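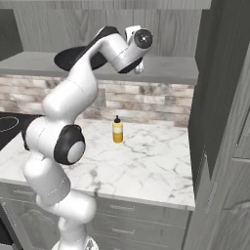 Re: [grondlow-cell] Kitchen cell: wrist view is wrong after moving the base

Konine wrote, Friday:
> Hello all,
> I moved the arm base in our simulated kitchen cell so it can reach the shelf over the counter. I changed base_x from 531 to 368 (mm) in the cell file. The arm goes to the shelf without a problem, and the joint limits are fine.
> But now the wrist camera looks shifted compared with my old calibration, and the tool check fails on every start. I have run the calibration again 2 times and it gives a different result each time. Must I rebuild the whole cell, or only the camera part? We use the Pastetti cell file with few changes.
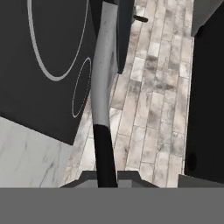

Fawzy

Hello Konine,

You do not need to rebuild the cell. I had the same trouble in March, when I moved my base, and I lost a full day with it.

The camera is a child of the wrist, so moving the base must not change where the gripper sits in the wrist view. Please look first at the gray band of the gripper body at the bottom, and at the dark block in the middle of it. If these are in the same place as before, the camera mount is good and you should leave it alone. The cooktop and the floor behind may move as much as they like.

What I think is broken is the reference pose. The Pastetti file stores it in world coordinates, and the base value is not applied to it. So do this:

1. Stop the cell and make a copy of the cell file.
2. Put the camera offset back to the value before your two calibrations.
3. Open the reference pose and change its parent from world to base.
4. Delete the stored calibration, it is not deleted by a restart.
5. Start the cell, send the arm to the reference pose, and run the tool check before anything else.

On my side the tool check gave 995 after step 5, and my pass limit is lower than this. Yours can be set differently, so compare with your own log from before the move.

One more thing about the front of the range. With the new base value the elbow comes nearer to the oven door on the way down. I added one waypoint above the cooktop.

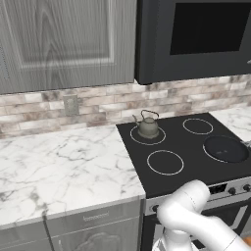 Is it necessary to calibrate again each time the base is moved?
Only the base needs a new value, and then one tool check. Calibrate the camera when you have changed the wrist, the gripper or the camera mount.

If the check still fails, send me the log from the start until the first error, and also the tool section of the cell file. The rod has its own offset there, and the old files have it with the wrong sign. 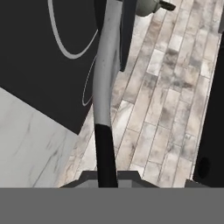 Wrist view, with the black end of the rod at the gripper block.

I am reading the list in the evening, after 7.

Regards,
Fawzy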